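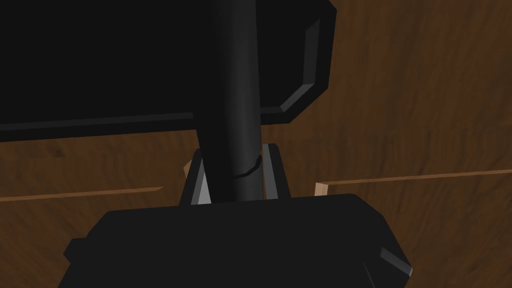

Opinion | Town and Country

When I moved to Noldale, I was surprised by how many people here have a garden and how few of them grow food in it. In the village where I was born, a garden without beans was a strange thing. People would ask if you were ill.

I do not want to tell my neighbors that lawns are bad. I have a small one myself, and my children use it. But the town owns 234 plots on the land behind Broden Street, and last February the council wrote that it may sell 50 of them for parking. The letter said the demand is falling. I have been on the waiting list for five years, so I read this sentence several times.

The demand is not falling, in my opinion. The rules are too difficult. To take a plot, you must pay for the full year in one payment, you must show that you own your tools, and you must come to the office in Dunstan in the morning, when most people are at work. A young family will look at this and buy tomatoes at the store. Then the plot stays empty, the grass grows high, and the office writes in its report that there is no interest.

There is also the question of money. The council spent $2,875 last year to cut the grass on plots which it did not rent. For the same money it could put a shed there with tools for everybody – a few spades, hoses, one good wheelbarrow. The gardening club Floreo has offered to keep the key, and it has received no answer.

I understand that cars must stand somewhere. I drive too, and on market mornings I also go in circles looking for a space. But a parking lot is very hard to turn back into soil. My grandfather needed many years to make his ground soft and dark, and he started with ground that was only poor, with no asphalt on it.

So I ask the council to wait one season. Let people pay by the month, open the office one evening, and then look at the list again. If the plots are still empty in the fall, I will accept the decision, and I will take my name off the list.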